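4. Setting Up the Serving Table

This section covers the Sillwood folding table when it is used as a serving or eating surface next to a fixed kitchen table. For outdoor use, see section 7.

4.1 Before you start

Choose a level spot. The table needs clear floor on all four sides while the legs are being opened. Once it is standing it can be pushed up close to other furniture.

Have a damp cloth and a dry cloth at hand. The top ships with a thin protective coating that should be wiped off before food or tableware touches it.

CAUTION: Keep fingers away from the leg hinges while opening or closing the frame.

4.2 Opening the legs

1. Lay the table face down on a blanket or rug.
2. Pull the first leg frame up until it stands straight out from the top.
3. Slide the locking ring over the joint. It should drop into place with a click.
4. Repeat for the second leg frame.
5. Turn the table on its side, then lift it onto its feet. Two people should do this with the 116 cm model.
6. Press down on each corner with a flat hand. If the table rocks, turn the foot caps until it sits steady.

Note: The locking rings are stiff for the first few uses. Do not oil them. Oil attracts crumbs and the rings will stick worse later.

4.3 Placing it beside a kitchen table

Keep food preparation and tableware on separate surfaces. Cutting boards, knives, pots and appliances belong on the heavier table. Bowls, mugs and cutlery go on the folding table, where they can be reached without leaning over a blade or a cord.

A power strip may rest along the rear edge of the folding table if there is no wall outlet within reach. Keep it as far from drinks as the top allows, and run the cord down the back, never across the front where people sit.
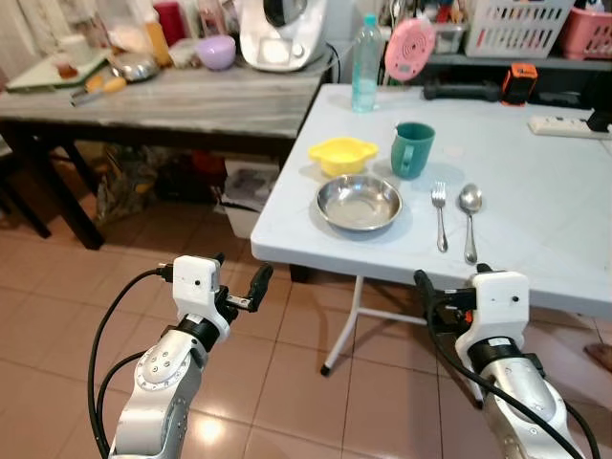 Small appliances with a motor, such as a food processor, should stay off the folding table even when they are not running. The top is rated for an even load. Vibration loosens the locking rings over time.

4.4 Laying out the tableware

1. Put the bowls down first. They take the most room, and everything else is placed to suit them.
2. Set a wide, shallow bowl near the front edge, but leave a hand's width between the rim and the edge.
3. Put a second, deeper bowl behind it. Bowls with side handles should be turned so that the handles do not hook over the rim of the first.
4. Place mugs behind the cutlery, with the handle turned in toward the middle of the table. A handle that points outward gets caught by sleeves.
5. Lay the fork and spoon side by side with the heads pointing away from the person eating.
6. Stand water bottles toward the back, with the caps closed.

Note: Plastic bowls slide more easily than steel ones on a wet top. Dry the surface before step 1. The Grullent mat (sold separately, pack of 2) fits under one bowl and one mug.

CAUTION: Do not put pots straight from the stove on the folding table. Use a trivet, or leave the pot on the kitchen table and serve from there.

4.5 Clearing and folding

Remove drinks first, then bowls, then cutlery. Unplug the power strip at the wall before you move it.

Wipe the top with warm water and a drop of dish soap. Scouring pads will dull the finish – the warranty does not cover this. Check the locking rings after every 3 months of daily use and replace any that no longer click. Replacement rings are listed in the Trarkgate parts sheet under item 400.

Store the folded table upright, feet down, in a dry place.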